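The Underside of the Party

Kirsty Lockyer turns furniture over. She does it at restaurants, at her sister's house, and once at a dentist's office, where she was asked to put the chair back. Within a minute of my arriving at her shop on the edge of Stisgate she had flipped the stool I was about to sit on and was showing me what was wrong with it.

"See, from the top you'd call that clean," she said. "You'd eat a sandwich off it. Now look in there."

I looked in there. There was glitter, a grape stem, and a tan substance that we agreed to call frosting.

Lockyer owns Gevow, which rents out seating. If you have been to a graduation party, a church supper, or an outdoor wedding in this part of the county, you have probably sat on her property. She has been at it for 18 years. She owns 654 stools, all white, all plastic, all the same model, a four-legged thing called the Trollis that she speaks of the way other people speak of a brother-in-law who is good with cars.

"It's not a handsome stool," she said. "I know that. People call up and say, do you have anything in wood, and I say no, and then I tell them the price and they find they can live with white."

She had folding chairs first. They pinched fingers, hers included, and she sold them to a man in Katene who she believes has regretted it. The Trollis doesn't fold and doesn't pinch. It has a seat, four legs, and a bottom side, and most of what Lockyer knows about life in business she seems to have learned from the bottom side.

A molded stool, she explained, is a thin skin of plastic pretending to be a thick one. The top is smooth and the strength is all underneath, in a grid of ribs that keeps the seat from sagging under an uncle. Take away the ribs and you have a tray. Leave them in and you have dozens of little rooms, each with four walls and a corner where something can go to live.
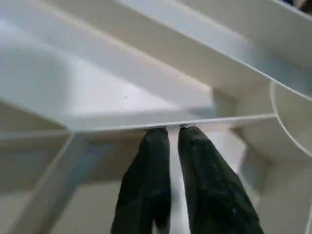 "The factory didn't put those in to annoy me," Lockyer said. "It took me a few years to accept that. I used to stand there with a toothbrush saying things about the engineer."

I asked how food gets up there at all, given gravity. She gave me a look of real pity.

"They stack them," she said. "The party's over, everybody wants to help, so they stack them wet, with cake on the seats. The cake on this one goes into the ribs of that one. Then they go in my truck and it's a hot day. By the time I see them they've been introduced."

Her instructions to customers, printed on a yellow card that goes out with every order, say not to stack. She estimates the readership of the yellow card at zero. One came back to her with a very nice potato salad recipe written on the reverse, and she has made it twice.

There is a pressure washer in the yard behind the shop, and I had assumed this was the whole story. It is where the story starts. The washer takes off mud and most of the grass. What it leaves, according to Lockyer, is a thin gray film in the bottom of every compartment, plus a quantity of water that will sit there politely until someone turns the stool upright onto a clean tent floor. So after the washing comes the wiping, and the wiping is done indoors, by hand, one stool at a time.

The method has been refined to a degree I wasn't ready for. The stool goes upside down on the table, legs in the air, on a dark covering. Lockyer likes dark because crumbs show on it, and she wants to see what came out. The cloth is dark too, for the opposite reason. "I don't need to see what's on the cloth," she said. "The cloth and I have an understanding."

You start in the middle and work out to the legs. You don't scrub across the ribs, you go down into each pocket and around. The spots where the legs join get the last pass and the longest one, and she does those with a finger pushed into the cloth, turning it like somebody cleaning a child's ear. Then she runs a thumbnail along the edges of the ribs, feeling for nicks.

"A nick turns into a crack, a crack turns into a phone call," she said.

She did one for me while we talked. She didn't look at it much. At one point she was telling me about a bride who wanted every stool tied with a bow, and the cloth just kept traveling from pocket to pocket without her, like a dog that knows the way home.

I asked to try. She handed me the cloth with the expression of someone who has handed over the cloth before. I was slow, and I skipped a corner, and she found the corner immediately. She said my leg joints were "okay for a magazine person."

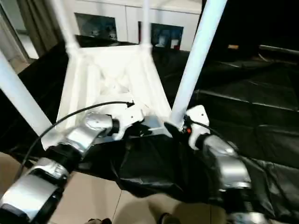 WORDS: STAFF, THE STISGATE READER
June 12, 2022

We moved on to the matter of legs. The ones on the Trollis are hollow, as she demonstrated by knocking on one, and each ends in a foot that wears down at its own speed. A stool that has spent its career on grass looks young. A stool that has done church basements has a tired left side, and Lockyer can't tell you why it's the left. She swaps the feet when they get bad. The feet come in bags of 9, a number that suits no stool ever made, and she has a coffee can full of the leftovers.

"I wrote them a letter," she said. "I got a very courteous answer and a bag of 9."

The busy season runs until the weather turns. February is when she goes through the whole inventory, front to back, and decides who stays. The test has two parts. First she sits on the stool and rocks. Then she turns it over and pushes down on the grid with the heel of her hand, right in the center, and listens. A good one says nothing. A bad one ticks.

Stools that tick are retired. Some go to the garden behind her house, where they hold up tomatoes, legs in the air, a stake tied to each one. She recommends this. The neighbors, she admits, had questions the first summer.

I wanted to know whether anyone had ever noticed. All that wiping, done where only the floor can see it. Has a customer ever once called to say the underside was lovely?

She thought about it for longer than I expected.

"There was a little boy at a christening," she said. "He was under the table, you know, the way they get. He turned one over and he was running a toy car up and down in the ribs. Like streets. He had the whole thing going, parking and everything. And I thought, well, good thing I did that one."

Had she said anything to him?

"I told him not to stack it."

Does she sit on them at home? She doesn't. Her kitchen has four oak chairs from her grandmother, flat underneath, nothing to get into. She turned one over when she inherited them and found a piece of gum that she thinks may date from before the war, and she left it alone out of respect.

She is not expanding. People ask her about this, usually people who have just been told that the stools are all out that weekend. She has looked into padded seats ("a sponge with legs") and into the clear plastic kind that are popular for weddings, and had one of those in the shop for a week as a trial. You can see the ribs right through the top. She found she couldn't walk past it without picking up a cloth.

"I'd never get anything else done," she said. "I'd be in here at midnight."

By then she had finished the stool with the grape stem. She held it up by one leg, tilted it toward the window, tilted it the other way, and blew into a corner. Then she set it upright on the floor and told me I could sit down, and I did, and she reached for the next one and turned it over.

"Oh, for crying out loud," she said, looking into it. "Who brings rice to a retirement party?"

Gevow takes bookings by phone and at the shop. The minimum order is 18 stools. Please read the yellow card.

Contact us | © 2022 The Stisgate Reader. All rights reserved. | Back to top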